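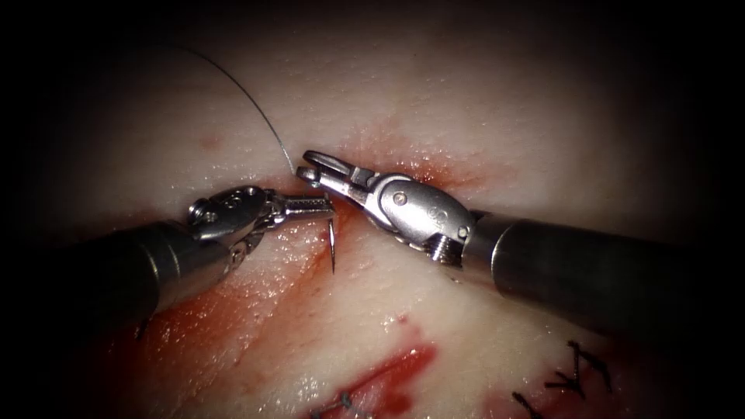 Curved needle, point down, just over the incision on the Mussa pad.

Mussa Tissue Practice Pad: A Wet Review
By Catalina Salinas, May 2020

I have owned a good many suture pads, and most of them had the texture of a gym mat and the emotional range of a mouse pad. You could drive a needle through one all evening and come away very good at sewing mouse pads. The Mussa costs $231 for a box of 8, so I opened it with the attitude of someone who has already decided to be annoyed.

I am less annoyed than I planned to be. The surface is pale, moist and fibrous, and it catches the light in small wet spots that look like exactly the thing you are trying to stitch around. Under a bright lamp the glare takes some getting used to. My old pads never glared at anybody, but they never taught me where to put the lamp, either.

How it takes a stitch

Pretty well. The needle goes in with a little drag, then a give, and if you rush the curve the fibers let you know. I spent my first session taking bites that were too shallow and blaming the pad. By the second session I had run out of ways to blame the pad.

The edges of the cut will tear if you haul on the thread. I consider this a feature, though I didn't consider it one at the time. The Ulberg pad I used through April would put up with anything, including a knot I'd be ashamed to leave on a trash bag.

I stuck with simple interrupted stitches and blue-green thread, which is easy to pick out against a white surface and nearly as easy to pick out against red. If you use black because it looks serious, fine, but you'll be able to find your tails faster in this. The rightmost knot in the picture is the bulky one. There is one in every row, and the pad is in no way responsible for it. 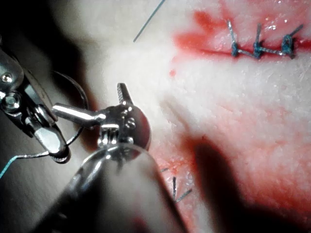

What I didn't like

The stains. Red gets into the fibers and spreads well past the incision, and after that it's part of the decor. You can rinse, blot and plead. By the time I'd worked one long cut from end to end, the area around it looked like a tablecloth after a bad wedding.

The box is also a nuisance. The lid tears before it opens, and the instructions run to 11 pages, most of them about the lid. Storage gets one paragraph. I keep mine in a sealed tub on the bottom shelf with a label large enough to protect my marriage.

Versus the Rolard

The Rolard set is $202 for the same number of pads and is firmer and neater. It's a fine choice for learning to throw a knot. For learning to place one, I'd pay the difference and put up with the lid.

Four stars. I've ordered a second box.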